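## 4.2 Where the good chair goes

I'd gone into this study thinking I was writing about rent. The share houses in Trarkport are mostly old weatherboards with four or five bedrooms, and I wanted to know how people who barely knew each other decided who paid what for which room. I did 28 interviews across 17 households (a few people were too busy, one was asleep both times I knocked), and nearly every one of them wandered off rent within ten minutes and onto the lounge room. Who sits where. Whose lamp that is. Why the kettle lives on the left.

So this section is about what I've been calling settled spots, meaning the places in a shared house that belong to someone without anyone having said so. Domański wrote about something close to this in boarding houses, though his boarders had a landlady at the head of the table and my lot had a group chat. I've kept his word "claim" all the same, as my participants used it too.

Lucyna Urbańczyk had lived in her house the longest and had what everyone there called the good chair. She'd never asked for it. "I sat in it the first winter and that was that," she told me, and then she spent a good while explaining that anyone was welcome to use it, really, any time! When I put this to her housemate Hubert Zawadzka he laughed and said he'd sat in it once, when she was away at her sister's in April, and he'd felt like he was wearing her coat.

I heard versions of the coat story over and over. People described a spot as open to everyone and, in the same breath, told me how odd it felt to use it. I don't read that as dishonesty. I think both things were true for them, and I've coded those passages twice (once as open, once as held) even though it made my tables messier. 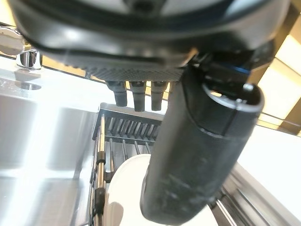 *Wanda Chmielewska*

**Figure 3**

Kitchens worked differently. In the lounge room a claim grew out of sitting down a lot, but in the kitchen it mostly came from owning the thing. If you brought the toaster, the bit of bench under the toaster was a little bit yours, and when you moved out there was a gap that took weeks to fill. Konrad Wasilewska moved into a house on the Stesedska side of town just after someone had left with the microwave. He put his rice cooker in the gap on his first night and told me it was the cheekiest thing he'd ever done. His housemates, interviewed separately, hadn't noticed. They'd thought it was a sensible place for a rice cooker.

Fridges I could write a whole other paper on, and might. For now I'll just say that shelf labels turned up mainly in the newer households, and that in two of the older ones the labels were still stuck on with the names of people who'd moved out years ago. Everyone there knew "Gaz" meant the second shelf. No one I spoke to had met Gaz.

There were proper arguments as well, and I don't want to make it all sound cosy. One house in the Clirnitz Street row split up partly over a desk in the hallway. One tenant had worked at it through a long stretch of study and saw it as hers, and the others saw a hallway they couldn't get a bike through. The lease had nothing to say about the hallway (I've read it, all 20 pages), and the rent had been worked out room by room, so there wasn't a number anyone could point to. They tried a roster. It lasted a fortnight.

That desk is what brought me back around to rent in the end. Every household I visited had a way of pricing bedrooms, usually by size or sunlight, and none of them had a way of pricing a claim on a shared room. When I asked whether they should, most people looked a bit horrified. Lucyna said if the chair cost five dollars a week she'd have to get up out of it. I come back to her answer in 4.3, alongside the households that did swap chores for parking spots.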